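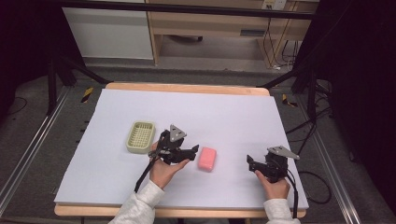
*Körbchen in blassem Grün und Schwamm in Lachsrosa auf der weißen Unterlage*

## Spülkörbchen Midow mit Schwamm

Manche Dinge hat man so oft in der Hand, dass man sie eigentlich gern haben sollte, und das Midow ist für uns so ein Ding geworden! Es ist ein flaches Kunststoffkörbchen mit abgerundeten Ecken und niedrigem Rand, in einem gedeckten Grün, das sich neben hellem Holz genauso wohlfühlt wie auf einer weißen Arbeitsfläche. Der Boden ist als Gitter mit kleinen quadratischen Öffnungen gearbeitet, damit Wasser ablaufen kann und der Schwamm auch von unten Luft bekommt.

Ainhoa Ibarra hat die Form für unsere Küchenreihe gezeichnet und lange am Rand gefeilt – er sollte niedrig genug sein, dass man auch mit nassen Fingern gut hineingreift, und trotzdem alles beisammenhalten. Neben dem Schwamm dürfen gern eine kleine Bürste oder ein Stück Seife einziehen (bei mir zu Hause liegt meistens auch noch ein Ring darin).

Der rosa Schwamm gehört zum Set. Er ist ein weicher, rechteckiger Block mit runden Kanten, gedacht für Gläser, Teller und alles, was keine Kratzer verträgt. Für Angebranntes nehmen Sie bitte lieber unsere Bürste Utasano.

**Im Set enthalten**

- 1 Körbchen, Kunststoff, blassgrün
- 1 Schwamm, lachsrosa

**Pflege:** Körbchen bei 40 °C von Hand spülen oder in den oberen Korb der Maschine stellen. Den Schwamm nach Gebrauch gut ausdrücken und regelmäßig wechseln.

**Preis:** 8 Euro, Ersatzschwämme einzeln erhältlich

Größere Mengen für Ferienwohnungen oder Teeküchen stellt Iker Lozano in unserem Lager in Hulov gern zusammen, ab 40 Sets auch auf Rechnung.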